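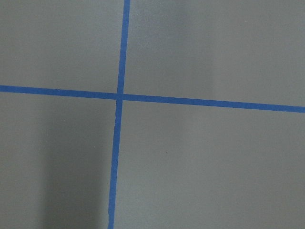
Figure 1. View from the wrist camera at the taped cross used for the reference check.

4.2 Reference check and pick trials

The Ondik kit is sold as a bolt-on package for small arms already in service: a wrist camera, a bracket, a cable set and a license for the Kettle software. We bought ours at list price and had no contact with the maker beyond the normal support line. Setup follows the printed guide, which asks the user to pick a flat surface and mark a fixed point on it. We used two strips of blue tape crossed on a matte gray surface (Figure 1), and Kettle was told to find the crossing and report its position. The guide suggests a printed target instead, but many small shops will reach for tape first, and we wanted to know what they would get.

The tape is not a precise target. The vertical strip has a small jog where it meets the horizontal one, and its left edge is a little wavy below the crossing. A broad soft shadow also lies over the lower left section of the surface. Kettle fits a line to each strip and takes the point where the two lines meet, so a jog of this kind pulls the result slightly to one side. The pull is the same every time as long as the tape stays put – a fixed offset that the user can enter by hand.

We ran the check 1282 times over the trial period. Kettle returned a position in 1069 of these runs and asked for a retry in the rest. Most retries came in the late afternoon with the overhead lights off. Turning on the exposure lock, which is off by default, reduced them, and we left it on for all the pick trials reported below. The guide mentions this setting only in its appendix. We think it belongs on the first page.

For the pick trials we used the Stondham parts set and the Rila two-finger gripper, with the arm returning to the cross after every 4 picks. A total of 545 picks were attempted. Failed picks were logged by hand by Lilla Kovács, who also replaced the tape once, after a corner began to lift. The offset was measured again at that point and the new value was entered before work went on.

One limit of the kit should be noted. Kettle stores a single reference point per job – a second cross at the far side of the work area can be taught, but only by saving a separate job file and switching between the two. Users with a long bench will find this slow. The support line told us in October that a change was planned but gave no release date.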